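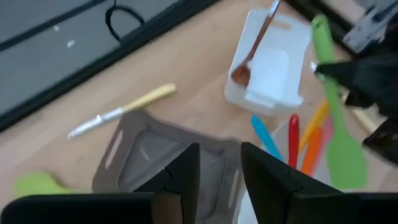 *Fig. 1. Knife with a pale yellow handle on a light wooden top.*

## 4. Oiling the tabletop

The Kaltier tin promises a finished table in one evening. Ignore that and allow two days. The steps below assume bare or previously oiled wood. If the top has been varnished, stop now, as the oil will sit on the surface and stay sticky.

1. Clear the top and wipe it with a damp cloth. Let it dry overnight.
2. Sand with the grain using 120 grit. The "no sanding needed" line on the label may be true for new wood. It wasn't true for ours.
3. Vacuum the dust. Tack cloths can leave wax behind, whatever the store tells you.
4. Stir the oil. Don't shake it.
5. Spread a thin coat with a lint-free rag and wait 18 minutes.
6. Wipe off everything that hasn't soaked in. If you think you've wiped enough, take a clean rag and go over it again.

> **Caution:** Oily rags can heat up and catch fire without a spark. Lay them flat outdoors to dry. Never leave them in a pile or drop them in the trash.

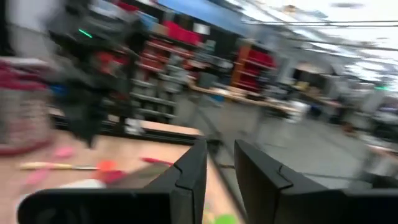
Halfdan Hafþórsson disagrees with step 6 and says a heavy coat left overnight at Clatby came out fine. Maybe so, but that table has only been in use since January. We're keeping the step.

### 4.1 Second coat

1. Wait 26 hours. "Touch dry" on the label means very little.
2. Rub the top lightly with a fine pad.
3. Repeat steps 5 and 6 with half as much oil.
4. Keep water and hot pans off the wood for 4 days.

**Note:** "Food safe" usually refers to the cured finish. Cut on a board anyway. A knife will go through any oil finish.

**Note:** The Zakthorpe hardener sold alongside the oil is optional. We tried it on one half of a top and couldn't tell the halves apart.
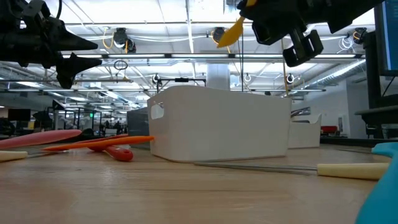 *Fig. 3. White bins on the tabletop. Lift bins to move them; dragging scratches oiled wood.*

For water rings and other marks, see section 5.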